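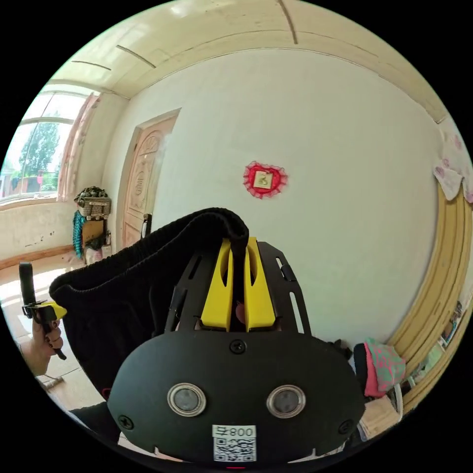

Sadia Sethi
Lead author; household manipulation, Kasness group

4. Folding Clothes on a Bed

4.1 Why this chore

Most published results on machine folding come from a flat table, with a single garment laid out in the middle by a person before each trial. Under those conditions our own policy, Jelov, does well enough that we stopped learning much from it. People who fold clothes at home often do it on a bed. The surface is soft and lies lower than a table, the clothes start in whatever shape they were dropped, and other things are left lying around. We wanted to know how much of the table result would carry over.

The short answer is that some of it does. Jelov can usually find a garment on a bed and take hold of it. It can't yet be trusted to turn that hold into a finished fold. The rest of this section goes through where the work stops and what the human demonstrations show at the same points.

4.2 Demonstrations

Demonstrations were recorded in furnished homes with a pair of hand-held grippers, one in each hand. The person folding was asked to work at a normal pace and was not given a folding method. We kept 471 demonstrations after removing those with lost tracking or missing frames from either side. Of these, 137 involve dark garments with little visible pattern, which we treat as a separate group because the failures described in Section 4.4 fall mostly there.

The homes were left as they were. Beds kept their own mats and covers, and curtains were not drawn. Junaid Paracha handled the recording schedule and Tariq Orakzai did the segmentation, marking each demonstration into four stages: approach, first grasp, spread, and fold. A demonstration can return to an earlier stage, and many do. We did not clean these returns out of the data. In an earlier version we had removed them, and the trained policy then had no idea what to do after a poor first grasp except to carry on with the fold.

Two-handed work at the waistband turned out to be a large part of the spread stage. With one gripper the garment tends to swing or bunch toward the hold. With two, the person can keep one point still and use the other to pull the cloth out. Figure 4 is taken from one of the dark-garment demonstrations. 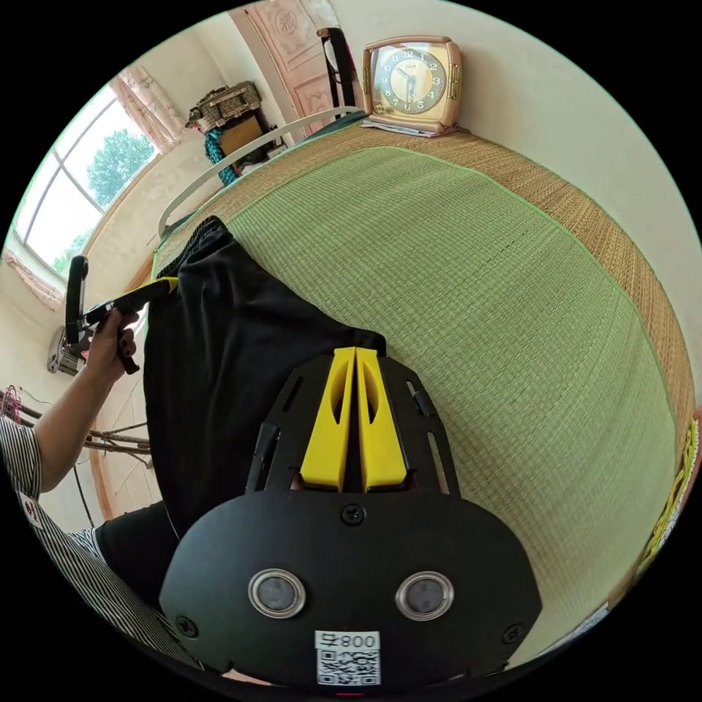
Figure 4. A black garment held by two hand-held grippers, one just under the elastic waistband and the other at a lower corner.

The position of the second hold varies a good deal between people and between attempts by the same person. Some took the opposite end of the waistband. Others went for a lower corner and straightened the long side first. Both approaches can end in an acceptable fold. Averaging over them does not, and an early version of Jelov that regressed directly to gripper positions would reach for a point between the two choices and close on the middle of the cloth. The present version picks one candidate and stays with it until the grasp either closes on fabric or is judged empty.

4.3 Robot trials

We ran 115 trials on the two-arm Isdale platform, in a room at Kasness fitted with an ordinary single bed. The garments were shorts, trousers, T-shirts and thin knitted tops. Each was dropped onto the bed from waist height by an assistant, who then stepped back. No smoothing was allowed. A trial ended when the policy signaled that it was done, when the time limit was reached, or when the operator pressed stop to protect the arm or the bed.

In 99 of the 115 trials the robot took hold of the garment on its first or second attempt. We count that as a good result for the grasp stage, and it is close to what we see on a table. The soft surface was less of a problem than we had expected. The fingers bend on contact, and a small error in height only presses them into the bedding.

The later stages are where the table result falls apart. Fewer than half of the trials that passed the grasp stage ended in a shape that our two raters, Danish Lodhi and Adi Khoo, would both call folded. The raters worked separately from the final overhead view and were told to apply the standard they would use for clothes going into their own drawer. They were not strict. A sleeve sticking out was accepted if the bundle could be picked up without coming open.

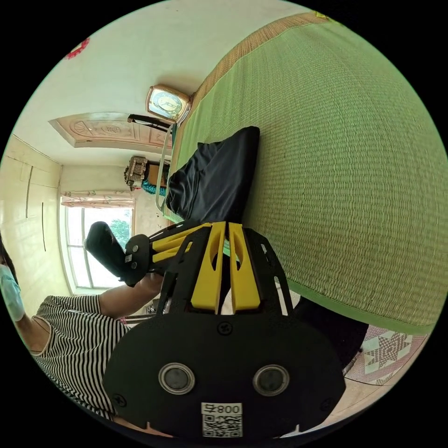

When we sorted the unsuccessful trials by stage, most had gone wrong during the spread. The robot would pull one edge free, lose tension on the other side, and start folding a garment that was still bunched in the middle. The folding motion itself was often reasonable. Replayed from the same starting point with the cloth spread by hand, it gave a usable fold in almost every case. This suggests that more folding data alone would help very little, and that the effort should go into deciding when a garment is flat enough to fold.

People make that decision quickly and revise it. In the demonstrations it is common to see a person begin a fold, let go, tug at one corner, and begin again. The pause before the tug is short. Jelov has no separate signal for this. It moves from spread to fold when the predicted outline stops changing, and a bunched garment can have a very stable outline.

4.4 Dark fabric

Black clothing deserves its own paragraph because it was the hardest material in both the table and the bed trials. Depth estimates over smooth dark cloth are noisy, and the interior folds that tell a person how many layers are present may differ only slightly in brightness. The outline against a pale or green mat is clear. The inside is not. As a result the policy often found the edge of the garment correctly and then took one layer where two were needed, or took two and dragged the whole garment toward itself.

Raising the exposure helped in dim rooms and made things worse near a bright window, where the mat washed out before the cloth gained any detail. We also tried adding a side light to the robot room. It improved layer selection, but we left it out of the reported trials. A method that needs a lamp placed beside the bed is not one we would call ready for a home.

Feeling for layers is the obvious alternative. The people in our demonstrations could not touch the cloth directly at the fingertips of the tool, yet they still managed, mostly by lifting a corner a little and watching what came up with it. We think this small lift can be learned, and it is now marked as its own event in the annotation.
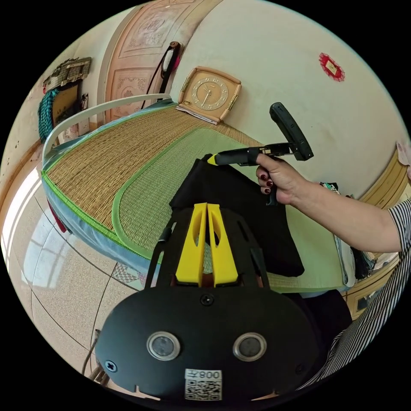 Figure 5. Black fabric folded into a rough rectangle on a bed, one corner lifted near the tip of the right-hand tool.

4.5 What can be claimed

Taken together, the trials support a limited claim. A two-arm machine trained on demonstrations of this kind can pick up a single garment from a bed with fair reliability, and can finish the fold when the garment happens to spread well. It still needs a person nearby. It is also slow: the fastest successful trial took longer than any of the demonstrations for the same type of garment.

We did not test piles. Every robot trial began with one garment on the bed, and separating one item from several is likely to bring in failures that our stages do not cover. We also did not ask the robot to put anything away. Both are part of the chore as most people would define it.

The trials with a relabeled spread stage, using the lift event from Section 4.4, are reported in Section 5 together with the shop-floor packing task.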